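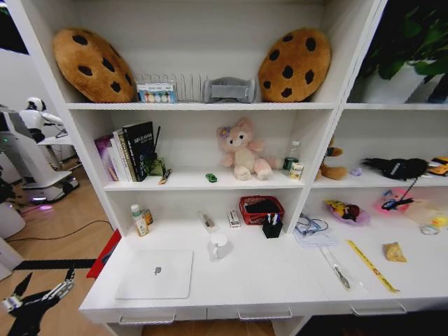 The shelf-and-desk setup used for the tidying study, cookie cushions on top.

6 min read

Wing-yan Yeh keeps apologizing for the mess, and then she remembers that the mess is her job. "I went home one evening and started putting my own kitchen away, and I caught myself thinking, well, there go four hours of good data," she says, laughing. She has spent most of the time since February working on Dilano, a project that asks a fairly homely question: when a robot is told to put something back, how does it decide where "back" is?

The desk and shelves are where a good part of the work happens. There are books, a pink plush bear with a purple flower on its head, a tiny green toy car, a laptop, a mug, a pair of blue-framed glasses, a yellow ruler lying at an angle. Yeh talks about them fondly, the way some people talk about the regulars at a diner.

"The cushions are everyone's favorite," she says. "They look like chocolate chip cookies, and they're enormous. A person sees a cushion up on a shelf and knows right away that it could live there, or it could live on a couch, and that either one is fine. For the robot that was a surprisingly hard idea - that there can be two right answers."

Earlier versions of the system, she explains, worked from a fixed list. Each kind of object had one home, written down ahead of time, and the robot's job was to get it there. It went well enough on a bare shelf. Put it in front of a shelf that looked like somebody's actual life and it became, in her words, "a very strict houseguest." Pens went to the pen holder, fine. But a toy standing next to some books would be carried off to the toys, even when a person had clearly put it there on purpose and liked it there.

So the group tried something gentler. Before touching anything, the robot now takes a slow look over the whole area and makes a guess about which things seem settled and which seem to have been set down in passing. A plush bear sitting upright in a cubby scores as settled. A crumpled snack wrapper on the desk doesn't. Only the second kind gets picked up without asking. For anything in the middle, the robot asks one short question and remembers the reply.

I asked whether that was really new, and Yeh was generous about it. "Pieces of it, no. People have been working on tidying for a long while and we've borrowed from a lot of them. What we hadn't seen done quite this way was letting the robot leave things alone and counting that as success. All our old scoring punished it for standing still."

The scoring was So-ying Lai's department. Lai joined from Tsang, a small company that makes shelving and storage for apartments, and she brought with her a great many opinions on how people use a shelf. (I got to hear several of them, and I have since moved my own bookends.) She designed the test: 41 layouts, each one arranged by a different person who was simply told to make the place feel lived in. After the robot had its turn, the same person came back and said which changes they would undo.

"That's the number I care about," Lai says. "How many things do you have to put back after the helper has helped? With the old list it was 23 for every hundred objects moved. Now it's 4." She waits a moment and then adds the part she thinks people should hear as well. "It moves fewer things overall, so of course there are fewer mistakes to make. We report both. If you only care about a clear desk, the old one clears it faster."

Small, soft and see-through things remain the trouble spots. Clear plastic is hard to judge and hard to grip, and Yeh says a plastic bag with a utensil inside can be read as trash on one pass and as cutlery on the next. Glasses get their own rule, and the rule is hands off. "If they're resting on a notepad, someone is coming back for them," she says. "We didn't learn that from data. My mother would have told you."

The question-asking took longer to get right than either of them expected. The first version asked far too much, and people began saying yes to everything just to get on with their day, and the robot dutifully learned that everything should be moved. The current limit is 2 questions per session. Lai would like to bring it down to one, Yeh would like to keep it where it is, and they have been having this conversation, very cheerfully, for months.

Next is a longer trial with Irko, which rents out furnished apartments and has agreed to let the robot work in a few of them while people are living there. Yeh is looking forward to it and is also a little nervous. A layout arranged for a study stays put until the robot arrives, she points out, and a household keeps moving. The group's write-up of the shelf study goes to the Bekasitz workshop this summer, and Lai is still redoing one of the charts for it.

2021-06-18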